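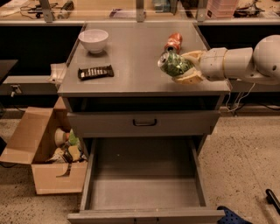
The white arm with a can in its grip, Thursday evening at the Broddale workshop.

I'd been meaning to get over to Broddale since March, and I finally drove the 90 miles on Thursday (worth it!). It's a shared shop behind the old Dulesov building, 16 members, and everyone seems to be building something that moves. I went for Hipólito Mansilla's tidy-up project, a robot arm working over a gray metal cabinet with two drawers. He's put 400 hours into it so far and he still grins like a kid when it picks anything up.

The job sounds so easy. Stuff on top of the cabinet, lower drawer open, get a can into the drawer. I could do that half asleep! But a can is round and shiny and likes to roll, and Hipólito told me he rewrote the grasping part twice before he was happy with it.

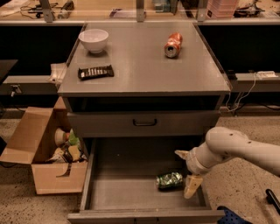 I asked why soda cans and candy bars and he said that's what was in the recycling, so fair enough. He keeps a cardboard box of bits and pieces right next to the cabinet and swaps things in when he gets bored. Next up he wants it to close the drawer by itself, and he figures the handle is going to eat his whole spring.

I stayed way past dinner and got home at midnight. Going back with my brother next time, he'll never want to leave.

Recent posts
Cabral swap meet: what I bought and regret
My $460 lathe, one year on
A morning at the Grerance model railway club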